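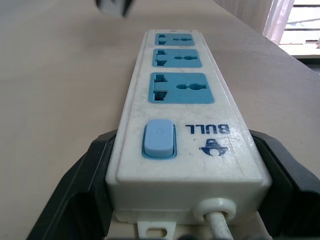
Kirsty reckons we are teaching it our bad habits. Her point over tea: if the operator hesitates before closing, the policy will hesitate too, and then it hesitates in the wrong place as it hasn't got the operator's reasons. She wants every take with a pause over two seconds binned. I said flag, don't bin. Left it there for now, will see what the training run says.

Thursday, started 9.40

Task: power strip, pick from table by the switch end, lift, turn, set down along the tape line. Leader arms, both hands on, no voice prompts. Callum driving in the morning, me after lunch, Kirsty on the log.

Recorded 30 takes. Kept 22. The eight thrown out:
-- three where the fingers closed skewed and the strip swung round on the lift
-- two where Callum bumped the leader elbow on the chair arm (chair now swapped, the one without arms, LEAVE IT THERE)
-- two with the wrist camera dropping out, see below
-- one where I forgot to press start. Lovely take as well.

Total in the Tustari set now 2,733 counting everything since July. Not all of it is good. Takes from the first fortnight have the old gripper zero in them and I don't trust the finger widths. Need to go back and either correct or tag. Callum says he has a script half written.

Grip notes
Long object held at one end is a pig. Looks fine in the wrist view, fingers flat on both sides of the casing, and then the weight is all out in front and it droops as soon as it leaves the table. Smooth plastic doesn't help. Squeezing harder gets you a bit, but you can't feel it through the leader so everyone over-squeezes and the force trace goes straight to the limit and sits there. Tried 28 on the force cap in the afternoon instead of leaving it at default. Less droop than I was afraid of, more even traces. Keep 28 until someone has a reason not to.

Cord is the other thing. It comes out at the same end we're gripping, so it goes wherever the wrist goes. Twice it got under the strip on the set-down. Kept both takes, since the recovery (lift, shuffle back, down again) was clean and we have almost no recoveries in the set. Kirsty agrees on this one.

Approach: come down straight over the switch end, stop, open a little wider than you think, go down, close. Callum was doing a sideways swoop which is quicker but his last ten centimetres are diffrent every time. Asked him to do it the dull way. He did, his afternoon check takes are much better matched to mine.

Also worth writing down -- from the wrist the lettering on the strip reads upside down when we come in from this side. Useful as a quick orientation check when scrubbing through the takes. If BULL is the right way up somebody has put the strip back the wrong way round at reset. Suggest we do want some of those, but on purpose and labelled.

Wrist camera
Dropped twice, both times on a fast wrist roll. Reseated the connector, no drops after. Suspect the cable tie is too tight at the last joint and it pulls when rolled past the end. Munro has spare right-angle leads in the drawer under the bench, will fit one tommorow if I get in early.

Light: window side washes out to white in the wrist view. Locked the exposure at 11 and it stayed usable. Don't put it back on auto please. Anything before 11 has the brightness jumping, tagged "auto_exp" in the log.

Replay
Replayed five of the kept takes open loop. Four put the strip down on the line, one landed short. The short one was mine, from straight after lunch.

To do
Callum -- finish zero correction script, run on first fortnight
Kirsty -- pause flagging, threshold two seconds, send me the counts before anything is deleted
me -- camera lead, loosen tie, write up force cap for the Hostier lot as they are still on default
anyone -- battery in the foot pedal is going, double press sometimes needed

Stopped 16.50, arms parked, leader power off.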